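3.2 Work surface and handling of paperbacks

The condition survey covered the paperback holdings of the Laur reading room, 3000 volumes in all, of which 2000 were printed on uncoated stock and bound with adhesive only. All handling took place on a pale wooden tabletop kept clear between volumes. Earlier work at Daltell had used a felt-covered bench, which held dust and made it hard to tell fresh paper debris from lint. A smooth, light surface was therefore preferred, even though it offers little contrast with white covers and reflects some of the overhead light.

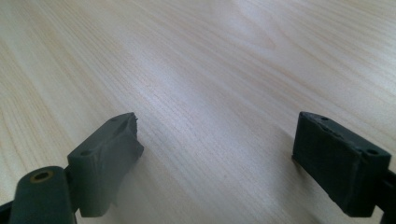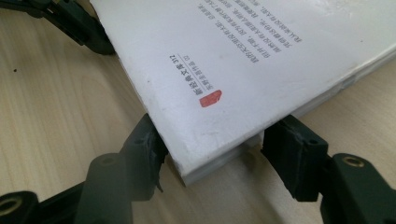 Figure 4. The work surface with no volume on it (first image) and with a white-covered paperback, series number 312, lying at an angle (second image).

Each volume was assessed in a fixed order: cover, corners, page block, spine. Covers were graded for scuffing, graying and smudging on the four-step Prarari scale, where grade 0 denotes no mark visible at reading distance and grade 3 denotes loss of printed matter. Matte white covers were graded separately from coated ones. On matte stock, light marks tend to gather near the corners, where readers take hold of the book, and a single grade for the whole cover would have hidden this. A corner grade was added for that reason after the December pilot.

The page block was examined with the volume closed. Discoloration was recorded for the head, tail and fore edge, and the lowest of the three readings was discarded if it differed from the other two by more than one step. Shadow along the edge facing away from the light was a recurrent source of error – a neutral off-white can be read as gray or faintly blue – so volumes were turned and the edge read a second time before a value was entered.

Series numbers were transcribed from the cover and checked against the catalog. Where title and number were set in Chinese characters, the transcription was made by a reader of the language and stored in the original script. Disagreements between cover and catalog were found for 15 volumes and resolved from the copyright page.

Records were kept in Sellix, one entry per volume. A total of 301 volumes received a corner grade of 2 or higher and were carried forward to the spine flexing test described in Section 3.3.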